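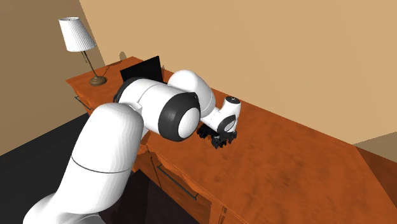
Computer rendering of a long wooden desk with a glossy orange-brown finish.

Primbridge finish is a trade name for a glossy, orange-brown coating used on desks, tables and other wooden furniture. It is made up of a colored stain under several coats of clear varnish. The name comes from the town of Primbridge, where sellers say the finish was first made, though the evidence for this is thin. Many pieces sold under the name have no known link to the town.

Origin claims

The usual account says that a workshop in Primbridge began selling the finish in 1924 and kept the recipe secret. No recipe, order book or dated piece from the workshop has been found. The earliest known use of the name is in a sales catalog from Govine, a furniture dealer, which gives no source for the story. Later catalogs repeat the account almost word for word, and most printed histories of the finish appear to rely on them.

A second story holds that the color was meant to copy old cherry desks from the town's courthouse. The courthouse inventory lists desks but says nothing of the wood they were made from, and a cherry desk now shown in the town museum was bought elsewhere.

Materials and method

Most descriptions call for an orange or red-brown stain, a thin sealing coat and 4 coats of varnish, with light sanding between coats. The claim that a "true" Primbridge finish needs a special resin goes back to Mondis, a varnish maker that sold the resin. Test boards made with plain shop varnish have been hard to tell apart from boards made with the Mondis product, even for dealers who said they could do so by eye.

Color also depends on the wood. Pale woods such as birch and maple can turn blotchy under a strong stain, while oak takes it more evenly but shows its grain. Sellers often describe blotching as a sign of handwork. It can happen just as easily on factory furniture.

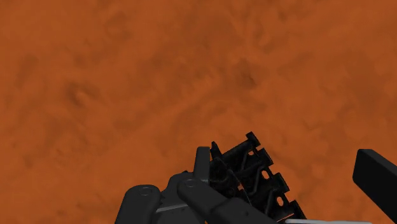 Durability

Advertising for the finish has long promised that it will not fade. Varnish can yellow with age, and many stains shift in strong daylight, so the promise should be read with care. A figure of 3,000 hours of sunlight without change is often quoted, but no test report has been published to support it. Gloss coats also show scratches more readily than dull ones.

Collecting and value

The Varghese price guide lists Primbridge desks well above similar plain desks. It does not explain how the label is checked. Few pieces carry a maker's mark, and paper labels are easily moved from one desk to another. Refinished desks are a further problem, as a new coat over an old stain may look original once it has worn for a few years.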